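Bramwell House guest laundry and room turnaround project
Progress report to the Perkach Fund, second period, to the end of November

Where we are

We're now well past the halfway mark and I'm very glad to be writing this one. When we last reported, the folding line in the laundry was still in pieces and the housekeeping team were (fairly) wondering if it would ever run. It has been working every weekday since, and the mood downstairs has changed a great deal!

The line handles flat items only: sheets, pillowcases, towels. In its best week it folded 712 pieces, with 29 sent back to be done again by hand. Most of those were fitted sheets, which it still hates. We have asked Suvow, who supplied it, for a new setting for elasticated corners and they are testing one now.

What it has meant for the team

No posts have gone and none will, as we promised in the bid. Folding used to take up most of the early shift, and two people with bad wrists had stopped doing it altogether. Both are back in the laundry, one running the line and one checking what comes off it. The early start has moved from 5.30 to 6.30, which was the staff's own request and by far the most popular thing we've done.

There have been grumbles too. The line is loud when it stacks, and you can't chat over it. The older hands miss folding as a quiet job at the end of a hard morning, and we've kept one table by the window for hand work so that it's still there for anyone who wants it. We also underestimated the training. We had planned one afternoon each and everybody needed at least two.

Soft items in the bedrooms

The second strand is harder and, to my mind, the more exciting. Long-stay guests leave coats, jumpers and cushions on their beds, and all of it has to be lifted before a bed can be changed. Members of the housekeeping team have been recording these jobs with a hand-held gripper, so that the handling software at Aseck can learn from people who know the work. We have 299 usable recordings so far, covering bedding, towels and clothing.

Padded clothing is the big challenge. A towel goes where you pull it, but a quilted jacket bulges up between the fingers when they close, and a grip that looks firm can be holding very little of the garment. The housekeepers spotted this on the first morning and came up with their own way round it: press down first, gather, then lift slowly. Aseck have since made that the standard method for all thick items.
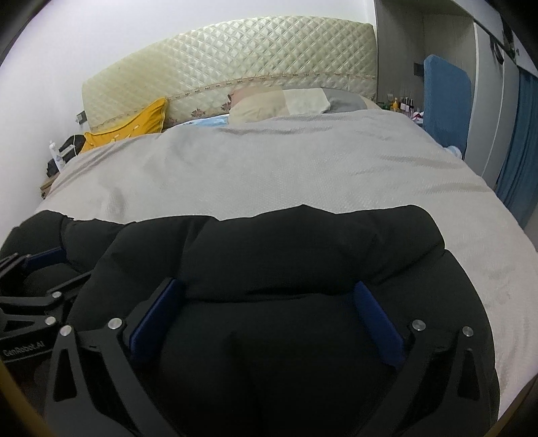

Pay and hours for recording

Recording is paid as ordinary time and is never added on top of a full list of rooms. Staff can say no, and a few have. Those who do it get a shorter room list that day, covered from the grant. Some 76 hours have been used this way, a little under what we budgeted, mainly through autumn sickness.

Guests are asked before anything is recorded in their room, and their answer is noted on the door sheet.

Money

Spending is on track apart from electrical work in the laundry, which came in over the quote. We would like to move the unspent training travel line across to cover it and will send the form separately.

Next period

Fitted sheets on the folding line, once the new setting arrives.
More recordings of coats and heavy knitwear, with at least two new people taking part.
A noise check by the stacker, and screens if it needs them.
A second staff survey, using the same questions as the first.

You would be very welcome to visit. Tuesday mornings are best — the line is at its busiest and there is usually cake.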